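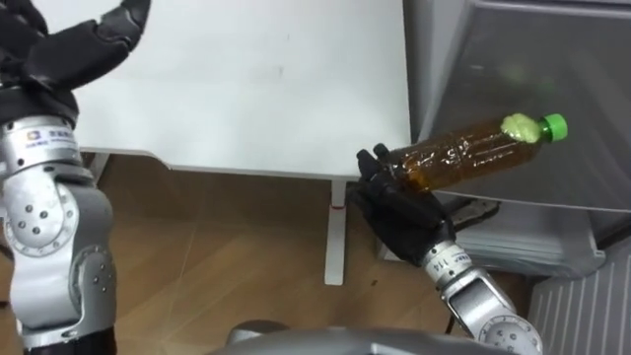
Inex asked for the bottled drinks to be checked before anything else on the list, and the order below has been changed accordingly.

Refreshment Point Inspection - Kerkora Building, 29th March

1. Caps closed on all bottles put out for use. Satisfactory.
2. Stock on hand: 88 bottles. Two withdrawn - date codes illegible.
3. Table tops wiped down. Marks remain; clean again before next use.
4. Clearance of 60 inches in front of the exit. Satisfactory.
5. Spill kit within reach. Not met - kit held in Dundov store.

Item 5 to be corrected within 10 days. Next full inspection: September.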